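Keeping the dust out (mostly!)

Posted Jun 24, 2019

I've had so many messages about the dust post that I thought I'd put all my tips on one page. We moved out here with a cream carpet in the hall, if you can believe it, and I gave up on that before the first August was over. It's tiles now and I don't miss the carpet one bit.

Start with the front door. You want 2 mats, a bristly one outside and a big washable one inside, as long as your hall will take. Mine came from Hukitz and goes in the machine on a cool wash. Hang it over a wall and give it a good bashing first, or you'll end up with mud in the drum (ask me how I know). Shoes come off on the inside mat and go straight into a lidded box.

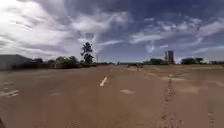 Windows next, and especially the sills. Don't go at a dusty sill with a wet cloth, you'll only make paste and push it into the corners. Use a dry paintbrush, an ordinary decorating one, and flick everything towards the vacuum nozzle, then wipe with a cloth you've wrung out really hard. When the road looks like that, with the dust lying so thick you can hardly make out the tarmac and tyre tracks pressed right into it, I keep the windows on the road side shut and open the back ones instead. A rolled-up towel along the bottom of a rattly old sash works wonders too. Our house was built in 1900 and I don't think there's a straight frame in it!

For shelves I use old cotton socks, slightly damp, worn like a glove. Top shelf first and the floor last, always. I did try the Emow spray everyone raves about and it left my bookcase sticky, so back to socks it was.

Bedding: shake it outside on a still day, never a breezy one, and keep the spare pillows zipped in a bag. I do the same with winter coats.

Oh, and vacuum filters. Tap yours out over the outside bin every time, and if it's the washable sort let it dry completely before it goes back in. I put one back damp once and the whole house smelt like a wet dog for a week.

Next up is the kitchen extractor, which I've been putting off for ages.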